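Speaker notes — "Lateral elbow pain: load, time and what to tell the patient"
Sternasley clinic study day, 11/13/18
Speaker: Wálter Arango

Slides are on the shared drive in the Lencombe folder. Handouts go out at the end so people don't read ahead.

## Slide 1: Title

Introduce self. Say that the talk covers tendon-related lateral elbow pain only. Radial nerve entrapment and referred neck pain come up on slide 4 as things to rule out, no further.

Ask who in the room has treated an elbow this month. Wait for hands.

## Slide 2: Terms

- "Tennis elbow" — fine for patients, poor for notes. Most of ours have never played.
- "Lateral epicondylitis" — implies inflammation as the main process. Still in referral letters. Don't argue with the referrer about it.
- "Lateral elbow tendinopathy" — used from here on.

Main structure is the common extensor origin, chiefly extensor carpi radialis brevis. Point to it on own arm. Show resisted wrist extension with the elbow straight.

## Slide 3: Who gets it

Usually middle-aged, usually the dominant arm. Repeated gripping with the wrist extended, or a sudden rise in load: a house move, a weekend of painting, a new job on the line. Ask about the four weeks before onset. Patients often recall the day it hurt and forget the fortnight that led up to it.

The grip is the part to stress. The wrist extensors work hard whenever the hand closes, to stop the finger flexors pulling the wrist down. A patient told to "avoid lifting" will carry on wringing cloths and opening jars and see no link.

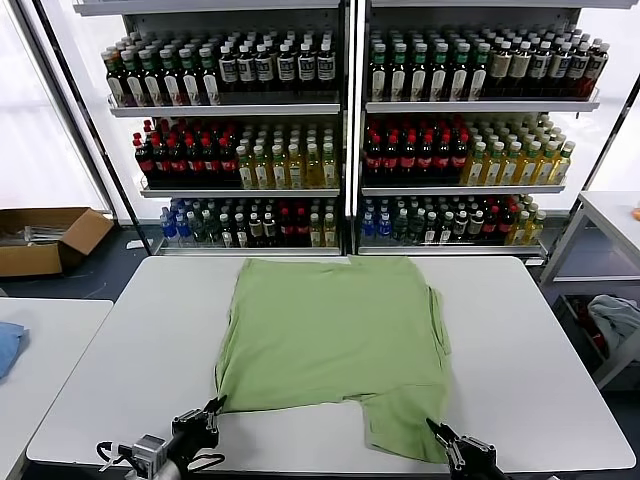

Pinch grip with the forearm turned palm-down is commonly the sorest position. Turning the palm up for a lift moves load away from the extensor origin. Show both with the kettle (bring kettle, half full).

## Slide 4: Assessment

Keep this brisk, they know most of it.

- Palpation over and just distal to the lateral epicondyle
- Resisted wrist extension, resisted middle finger extension
- Pain-free grip strength by dynamometer, elbow straight, both sides
- Neck screen: active range, plus upper limb neural testing if symptoms spread
- Elbow range and ligament stability

Pain-free grip is our main outcome measure. Instruction to the patient is "squeeze until it first becomes uncomfortable, then stop". Average of three, with a rest between. If the therapist says "as hard as you can" it's a different test and the figures can't be compared. We have had both in the same set of notes.

Tenderness further down, over the radial tunnel, with an ache at night: think posterior interosseous nerve. Locking or loss of extension: think joint, send for imaging.

## Slide 5: Our audit

Staltilon records system, 1,737 upper limb episodes searched. Explain that coding was poor and elbow cases were filed under 7 different headings. Most of the audit time went on sorting that out.

Do not quote recovery rates from it. Follow-up was too patchy. What it does show is that advice on daily tasks was seldom written down, even where the therapist said it had been given.

If asked about the Janssen site: their records were not included, different system.

## Slide 6: Loading programme

Stage 1 — isometric wrist extension, elbow bent, forearm supported on a table. Hold 30 to 45 seconds, with rests. Pain during the hold is acceptable if mild and settled by the next morning.

Stage 2 — slow wrist extension through range. Start with a 500 g weight (a tin or a small bottle of water will do). Alternate days.

Stage 3 — as stage 2 with the elbow straighter and the weight heavier. Add forearm rotation with a hammer held part-way down the handle.

Stage 4 — task practice. Whatever the patient came in unable to do, graded by weight, speed and number.

Add shoulder and scapular work where testing shows a deficit. Not by default.

## Slide 7: Daily tasks

Spend longer here than the slide suggests. Laundry, pans, keyboard, shopping bags, drills.

Advice is to change the load before removing it: smaller batches, two hands, palm up, thicker handles, wrist near neutral. Folding is light work but repetitive, and the pinch is sustained. Break it into short spells during a flare.
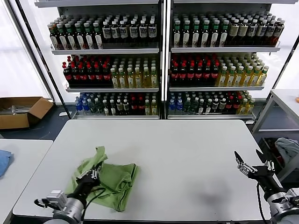
*Slide 7: light-green cloth held in a two-finger pinch.*

Counterforce brace: reasonable for short-term relief during tasks. Fit below the elbow over the muscle bulk, clear of the epicondyle. Off at night.

## Slide 8: Injection

Expect a question. Corticosteroid gives good early relief and tends to do worse than exercise or waiting at longer follow-up, with more recurrence. Patients need both halves of that before they choose. If they have already had one, don't tell them off. Start loading gently and warn against doing too much while it feels good.

## Slide 9: Timescales

Many settle within a year whatever is done. Say this to the patient at the first visit. Review at 2 weeks to check technique, then space visits out. No change in pain-free grip by three months of proper loading — reassess the diagnosis, neck included, before adding anything.

## Questions

Likely ones: shockwave (mixed evidence, we don't offer it), dry needling (short-term effect at best), return to racket sport (stage 4 first, then check grip size and string tension).

Next study day is in December, topic is the stiff shoulder. Collect dynamometers before people leave.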